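Workshop notebook, Flevodska site
Entry 4/7/20
Kept by N. Moya; read and initialled by K. Mersha

Handover trials at the kitting area continued through the morning shift. The purpose of this entry is to record the state of the floor layout, the agreed changes to duties, and the matters still open with Nieto.

The procedure remains as issued in June. The operator stands at the coloured floor marker, takes hold of the black grip with the right hand and waits for the arm to settle before guiding it. Operators are asked not to reach across the body for the grip when the arm is parked on the left. Kiros Mersha has observed that this is still done when the line is busy and has asked that the parking position be changed in preference to issuing a further notice. The request is reasonable and has been passed on.

The paper markers were adopted as a temporary measure while the standing positions were being decided. They do not withstand foot traffic. Permanent floor tape has been requested from stores and should be laid on the carpet once the positions are confirmed. Until then, torn markers are to be replaced at the start of each shift and the scraps cleared, and bags are to be kept in the lockers and off the floor.

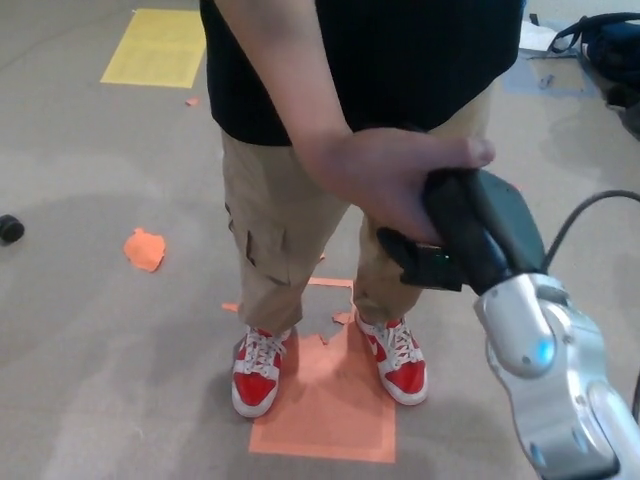

Page last changed: Noelia Moya, after afternoon handover (revision 3)

The orange marker is torn around the operator's shoes and there are loose pieces on the carpet. A bag has also been left on the floor. Both points have been raised with the shift.

Duties. Under the former arrangement two members of staff carried trays from the Stirnow racks to the bench, and a third checked the contents against the sheet. The arm now does the carrying. The two carriers have been reassigned, one to checking and one to guiding the arm, and they change places at the break. Both report less strain in the shoulders. Both also report that the work is quieter than before and that they miss the walk to the racks, during which most questions between the two ends of the room used to be settled. It is proposed that a short talk be held at each change of place so that this is not lost.

Count for the week to date: 970 trays moved, 17 stops. Of the stops, 9 were called by the operator and the remainder by the arm. No stop called by an operator is to be treated as a fault against that person. Supervisors have been reminded of this in writing.

Open with Nieto: length and routing of the cable on the operator's side; the parking position, as above; whether the grip can be supplied in a smaller size.

Open with Amitz: revised pay grade for staff who guide the arm. The present grade describes carrying only and will need to be rewritten before the trial is extended to the second bench.

K.M. to walk the positions with the late shift and mark any changes on the floor plan.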